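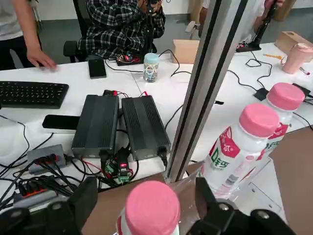 A gripper closes in on a pink-capped drink bottle during recording at the Testhorpe workshop.

Testhorpe workshop starts on bottle handling

A small team at Testhorpe has begun recording examples for a learning system meant to teach robot arms how to pick up and set down everyday packaging, starting with plastic drink bottles.

The project, called Stiva, has been running since April. Operators guide a two-fingered gripper through each pickup by hand control while a small camera near the gripper records what the arm is facing. Each attempt is saved with the position of the joints and the opening of the fingers, then labelled before it goes into the training set.

Dzintra Mockus, who leads the recording work, said the team had kept 73 attempts from its first full session and thrown out 13. Most of the rejected ones were pauses in the wrong place, she said, where an operator stopped to think and the arm hung still above the bottle.

"The system copies whatever we give it," Mockus said. "If we hesitate, it learns to hesitate. So we go back and do that one again."

Bottles were chosen as the first item because they are cheap, easy to replace and harder to hold than they look. A cap gives the fingers something firm to close on, but the side of a thin bottle can give way under the same grip. Operators are asked to vary their approach and to shift the bottles between attempts – sometimes standing them close together, sometimes apart.

The workshop has not cleared its desks for the recordings. Power supplies, cables and keyboards stay where they are, and people carry on working nearby. Mockus said she wanted the examples to include the kind of clutter the arm would meet later on.

Four operators now share the sessions, each taking a turn of about 3 hours. Their recordings are sorted with a labelling program called Wosta, which the team also used on an earlier drawer-opening project.

Cartons and soft pouches are next on the list. A first trial of the trained system is planned for the packing room at Pollock, where it will be tried on bottles only.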